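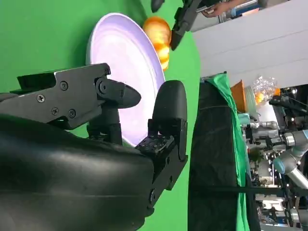

로봇 손을 돌보는 일은 아침 9시에 시작됩니다. 로봇도 자전거처럼 가끔 나사를 조이고 먼지를 닦아 주어야 합니다. 플론디츠(Plonditz) 작업실에는 '자타치(Jatach)'라는 로봇이 있습니다. 자타치가 하는 일은 물건을 집어서 옮기는 것입니다. 로봇에서 물건을 집는 부분을 그리퍼라고 부릅니다. 우리말로 하면 '집게손'쯤 됩니다. 사람 손에는 손가락이 다섯 개 있지만 이 집게손에는 검은 손가락이 두 개뿐입니다. 두 손가락 사이가 벌어져 있으면 물건이 들어갈 자리가 생깁니다. 한쪽 손가락의 각진 검은 받침에는 나사 네 개가 보이는데, 정비하는 사람이 가장 먼저 살피는 곳이 바로 이런 나사입니다.

나사는 왜 풀릴까요?

로봇이 움직이면 몸이 조금씩 떨립니다. 눈에 안 보일 만큼 작은 떨림이지만 하루 종일 계속되면 나사가 아주 조금씩 돌아갑니다. 나사가 헐거워지면 손가락이 흔들리고, 흔들리는 손가락은 물건을 엉뚱한 곳에서 잡습니다. 자타치는 한 번 정비한 뒤 집기를 415번 하면 다시 나사 검사를 받습니다. 검사할 곳은 모두 13군데이고, 점검표에 하나씩 표시합니다.

나사를 너무 세게 조여도 안 됩니다. 나사 머리가 뭉개지거나 나사 구멍이 망가질 수 있습니다. 그래서 정비사는 정해진 힘이 되면 '딸깍' 소리가 나는 공구를 씁니다.

손끝은 어떻게 닦을까요?

손끝에 먼지나 기름이 묻으면 물건이 미끄러집니다. 닦는 순서는 이렇습니다.

먼저 로봇의 전원을 끕니다. 전원을 끄기 전에는 손가락 사이에 절대로 손을 넣지 않습니다.
보풀이 없는 천으로 손끝을 닦습니다.
닳거나 갈라진 곳이 있는지 봅니다. 많이 닳았으면 새것으로 바꿉니다.
전선이 꺾이거나 어디에 끼지 않았는지도 확인합니다.

손끝을 바꾼 날에는 공책에 적어 둡니다. 이 작업실에서는 3월에 한 번 바꿨습니다.

영점 맞추기

체중계에 올라가기 전에 바늘이 0에 있는지 본 적이 있나요? 로봇에도 비슷한 일이 필요합니다. 로봇은 손가락이 얼마나 벌어졌는지 숫자로 기억합니다. 손끝을 새것으로 바꾸면 두께가 조금 달라져서 그 숫자가 맞지 않습니다. 그래서 손가락을 끝까지 닫은 다음 "지금이 0이야" 하고 다시 알려 줍니다. 이것을 영점 맞추기라고 합니다. 시간은 5분 걸립니다.

그다음에는 연습용 물건으로 시험을 합니다. 둥근 물건은 좋은 시험 문제입니다. 상자처럼 평평한 면이 없어서 손가락이 한쪽으로 치우치면 굴러가 버리기 때문입니다. 접시 위에 놓인 물건은 더 까다롭습니다. 손가락이 너무 낮게 내려가면 접시를 건드리고, 너무 높으면 물건의 윗부분만 스칩니다. 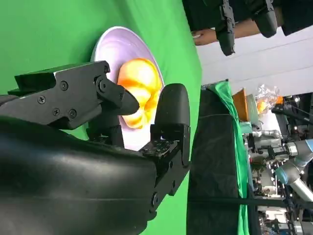
접시 위의 둥근 주황색 물건과 그쪽으로 뻗은 집게손

시험은 24번 합니다. 그중 한 번이라도 떨어뜨리면 정비사는 나사부터 다시 살펴봅니다. 나사에 문제가 없으면 손끝을 보고, 손끝도 괜찮으면 영점을 다시 맞춥니다. 이렇게 순서를 정해 두면 어디가 잘못됐는지 찾기 쉽습니다. 한꺼번에 여러 군데를 고치면 무엇이 문제였는지 알 수 없습니다.

낱말 풀이

그리퍼: 로봇이 물건을 집을 때 쓰는 손 부분
정비: 기계가 잘 움직이도록 살피고 손보는 일
영점: 숫자를 재기 시작하는 자리, 곧 0이 되는 곳

함께 읽을 글
로봇 팔에는 관절이 몇 개 있을까
렌히포(Rengifo) 공장의 컨베이어 벨트 구경하기
모터는 어떻게 돌아갈까
전선 색깔은 왜 다를까

이 사이트는 글씨 크기 설정을 기억하기 위해 쿠키를 사용합니다. 어린이는 보호자와 함께 확인해 주세요. 동의 | 설정 바꾸기

엘트비(Eltby) 어린이 과학마당 | 문의하기 | 글과 사진의 저작권은 엘트비에 있습니다 | 맨 위로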